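The Will

By the time the lawyer from Ondlow got around to the restaurant, Teresa Conneely had already decided what color to paint it.

It had been her uncle's place for as long as Sketville had had a stoplight. He called it the Plallamar, a word he claimed was Portuguese for "good appetite," and which a Portuguese trucker once told him was not Portuguese for anything. The trucker got free pie. Her uncle kept the sign.

"There is a condition," said the lawyer, whose name was Foley and who seemed to enjoy conditions. "The property passes to you provided you serve dinner there once a year, in March, to your cousin Bernadette."

"Serve her what?"

"It says dinner."

"Does she have to eat it?"

Foley turned the page over, as if her uncle might have thought of this on the back. He hadn't. He had drawn a duck.

Teresa and Bernadette Keane had not shared a meal in 8 years, following a disagreement over a casserole dish that each of them owned. It had belonged to their grandmother, who had promised it to both of them on separate afternoons and then died with what Teresa still considered suspicious timing. Bernadette had the dish. Teresa had the lid. Neither was much use, though Teresa had tried the lid on every pot in her kitchen and Bernadette was rumored to be getting by with foil.

So when March came, Teresa thought hard about the menu. She wanted a dinner that would satisfy the law and nobody else. Soup was too kind. Fish could be read as a threat. For one whole evening she considered a single boiled egg on the good china, with a sprig of parsley so that no judge could call it spite. 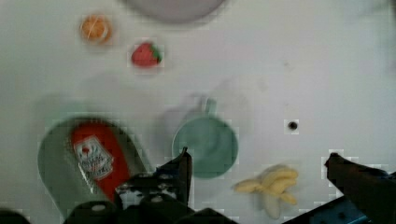 Bernadette wrote back that she'd be there at six, that she no longer ate eggs, and that if this was about the lid she would like it known she had bought another one in Ondlow for 20 dollars and it fit beautifully.

Teresa read the letter standing up, then sat down and read it again. It did not fit beautifully. Nothing fit that dish. Their grandmother had dropped it on the back steps before either of them was born, and the rim had a dip in it that only the one lid knew about.

She called Foley.

"If I brought something to the dinner," she said, "as a sort of centerpiece, would that be admitting anything?"

He said it would depend on the centerpiece, and that this call would be 240 dollars.

At six Bernadette came up the walk in her funeral coat, carrying something heavy wrapped in a bath towel. Teresa held the door. She had one hand behind her back, and it was getting tired.

"It smells like paint in here," said Bernadette.

"It's yellow," said Teresa. "Wipe your feet."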